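How I re-pad the fingers on our hand-held gripper

March 13, 2019

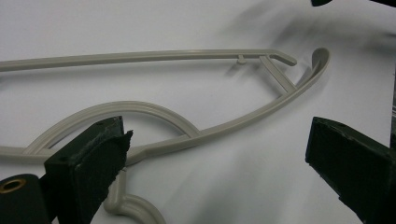
The Greltus gripper over a plastic hanger, with the left pad fraying at its upper corner.

I put this job off way too long. The pads on our Greltus still gripped okay, so I kept telling myself they'd last until the next batch of hangers. Then one morning I ran my thumb over the left one and came away with a bunch of black fuzz – time to get the glue out!

You'll need a plastic scraper, rubbing alcohol, a lint-free rag, contact glue and new pad material. I buy mine in Arka sheets, 2 mm thick (the thicker stuff stops the fingers from closing all the way, ask me how I know).

Start by unplugging the gripper and opening the fingers as wide as they go. Take out the finger screws and drop them in a cup. I do one finger at a time, so I've always got the other one to look at when I forget which way things face.

Peel the old pad from a loose corner. It'll come off in shreds and leave a gummy layer behind, so scrape that away slowly and wipe with alcohol until the rag stays clean. This bit takes me nearly 7 minutes a finger, and it's the boring part.

Cut the new pad a hair smaller than the face. Mine used to hang over the edge and that's exactly where they'd start to lift. Brush a thin coat of glue on both sides, let it go tacky, then press it down from the middle outward. Keep glue out of the screw holes! I leave the finger clamped overnight between two scraps of wood.

Next day, bolt everything back on, snug but not cranked, and close the fingers slowly by hand. The pads should meet flat. If you see daylight at one end, loosen the screws and nudge the finger over.

Then I pick up a hanger by its curved lower arm, 49 times in a row – the groove along there is hard on the pads, so it makes a decent test. Check the corners again after the first full shift and trim any loose threads with small scissors.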